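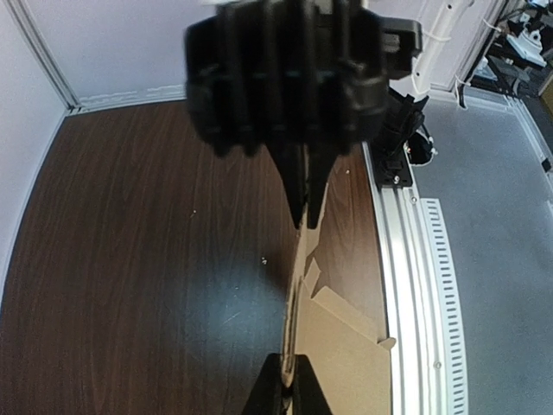 # Are any of these machines ready for boring work yet? (boxes, laundry, dishes)

**kchacko**

I run the packing side of a small mail order business. We sell refill soap and brushes, and on a busy day in October we make up 586 boxes by hand. The boxes come flat. Someone picks one up, squares it, folds the bottom, tapes it, and puts it on the belt. It's the job everybody tries to get out of.

Every few months a sales rep tells me a two-armed robot can do this now. The last one was from Juvasent. He was a nice guy and he had a good video. I asked if I could bring my own boxes to the demo and he said he would get back to me. That was before summer.

So I'm asking people who have used one of these or worked on one. Can a pair of arms with plain two-finger grippers take a flat carton off a table and fold it up, all day, with no one standing next to it? Same question for home stuff if anyone has experience there. My sister wants one for laundry and I told her to wait.

---

**jagadeesh_v**

Short answer, no, not all day with no one there.

Longer answer. I spent two years as a technician on a bench setup with two arms, and flat cartons were one of the tasks. The fold is fine once the box is partly open. Getting it started is the hard part. A blank lying flat on a smooth table gives you almost nothing to grab. You need a flap that already sticks up a little, or you push the sheet against something until it buckles, or you slide it off the edge. People do all of these without thinking and switch between them when one fails. The arms we had would try the same pinch five times in the same spot.

Wrist cameras help a lot with this. They don't fix it.

---

**Rurnance_user**

> no, not all day with no one there

I don't agree with this as a flat statement. We have a Rurnance cell that opens cartons and it runs a full shift. It does stop, but I'd guess it calls for a person twice in a morning.

---

**jagadeesh_v**

Is that a carton erector with suction cups and a magazine, or arms with fingers?

---

**Rurnance_user**

Suction and a magazine. One arm after that for placing.

---

**jagadeesh_v**

Then we're talking about different machines. Carton erectors have worked for decades. You load a stack on edge, the cups pull one open against a stop, done. If kchacko has one box size she should buy one of those and forget about robots.

---

**kchacko**

We have 11 sizes, and four of them change with the season. I priced an erector and the changeover is what killed it. Also floor space. That is the whole reason the arms sound good to me.

---

**ayantu.s**

Eleven sizes is where I'd push back on the pessimism a little. I work in integration (not for any company named here, and I have nothing to sell you). What I've seen in the last year is arms trained on people doing the task by remote control, and they handle size changes better than the older scripted ones. You don't reprogram, you record more runs.

My numbers from one customer trial, for what they're worth: 525 attempts on flat blanks, three sizes mixed. 80 percent came out folded and square with no help. Most of the rest were the first lift, same as Jagadeesh said. A few were tabs that missed the slot and got crushed.

It was slow, though. A person was three or four times faster.

---

**usha_p**

80 percent means one in five boxes needs a person. On kchacko's busy day that's well over a hundred trips to the machine. I'd sooner just make the boxes.

---

**ayantu.s**

Not trips exactly. In the trial the arm would drop a failed one to the side and take the next, and somebody cleared the pile every half hour. But yes, you still have to make those boxes. I wouldn't sign off on it for production. My point was that two years ago the same setup would have been under half.

---

**usha_p**

Fair. I've been hearing "two years ago it was worse" since I started in warehouses, so I'm a bit tired of it.

On the home side, I had a Skastance unit in my kitchen for a paid trial. It could load plates in the bottom rack if the plates were spaced out on the counter. Bowls inside bowls, no. Anything with food stuck to it, it treated the same as anything else. My teenage son loads badly but he's quicker and he knows what a colander is.

---

**lavanya_k**

Did it do laundry? I keep seeing towel folding clips.

---

**usha_p**

Towels yes, from a pile, one at a time, several minutes for each. Fitted sheet, no. T-shirts if they were right side out. It would not turn one right side out.

---

**lavanya_k**

Thanks. I'll keep my money.

For the boxes, has anyone tried making the job easier for the arm? At Pillai, where I used to work, we had a plain jig for the human packers – a wooden corner screwed to the bench. You shoved the blank into it and it popped open. Cost us an afternoon. I would think an arm could use the same corner.

---

**jagadeesh_v**

Yes, and this is the most useful thing anyone has said here. We put a lip along one side of the table late in the project and first-lift failures dropped a lot. I don't have the figures anymore. The people running the project weren't thrilled, they wanted it to work on a bare table because that's what a general robot should do. For a shop floor I don't care about general.

Two other things if you ever do a trial, kchacko:

- Bring blanks that have been sitting in your own stockroom. Cardboard that's taken on damp folds differently, and the creases don't break where you expect.
- Wipe the table between runs. Paper dust and little crumbs of board build up, and the grip pads get slick.

---

**Rurnance_user**

Second the part about bringing your own blanks. Our cell ran perfectly on the vendor's samples and then jammed all week on ours because the supplier had changed the glue seam.

---

**kchacko**

Good thread, thank you. I'm going to try the corner jig with my people first. If it takes even a few seconds off each box I'll be happy.

ayantu.s, when you say record more runs for a new size, how many are we talking about? And who does the recording, the vendor or my staff?

---

**ayantu.s**

Depends how different the box is. If it's the same style and only bigger, we got by with an afternoon of recording. A different style with tuck tabs took most of a week. The customer's own packers did it in our case and they were better at it than our engineers. Get it in writing who pays for those hours.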